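Cleaning the downstairs bathroom

September 15, 2020

The downstairs bathroom is the smallest room in the house and I put off cleaning it longer than any other. We redid it in February. Ryan Greenwood put in the floor and the new toilet over nine days, and the whole job came in at 575 dollars over what I had set aside. I still like how it turned out. I just don't like scrubbing it.

Wendy Lambert wrote to ask what my routine is, so I am putting it here.

I start with the bowl. Cleaner goes in under the rim first and I leave it alone while I do the mirror and the sink. I use the Kolholm gel, the plain one without perfume. I tried Mivitz for a few months and it did the job, but the smell hung around until dinner. After ten minutes I come back with the brush. I go around the inside wall from the top down, then into the drain, then once more up under the rim where the water comes out.
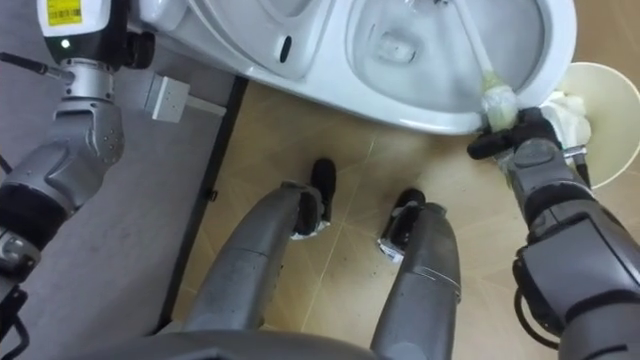 Do you need bleach every time?
I use it once a month at most. For a weekly cleaning, a regular toilet gel and a good scrub are enough, and bleach should never be mixed with any other cleaner.

When the bowl is done I flush and hold the brush in the clean water for a few seconds. Then I let it drip with the handle under the seat. A brush that goes away full of water will smell by the next day. My sister-in-law Sandra Heywood buys a new one every season. I keep mine until the bristles bend over.

Next is the outside. I spray a rag and wipe the tank top, the flush button, the lid on both sides and the seat on both sides. The underside of the seat is the worst part, especially around the little rubber bumpers. I go around each one with a corner of the rag. The hinges get an old toothbrush. The base and the floor behind it come last, and that rag goes straight in the wash.

I like a toilet with the tank and bowl in one piece for this reason. Our old one had a gap between the two that collected dust and I could never get a rag in there. The new one takes me half the time.

Floor after that. The chevron pattern hides dirt pretty well, so I sweep even when it looks clean, then mop with warm water and a small squirt of dish soap. I do the grout lines by hand twice a year.
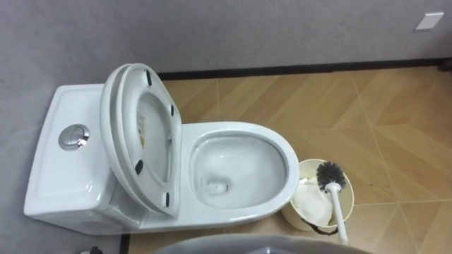
Lid and seat up, with the wastebasket next to the bowl.

The wastebasket is the last thing I empty, and I wipe the inside before the new bag goes in. Total time is under half an hour if I don't stop to reorganize the cabinet. Next week I want to deal with the shower door, and Shirley Rudd has promised to send me what she uses on hers.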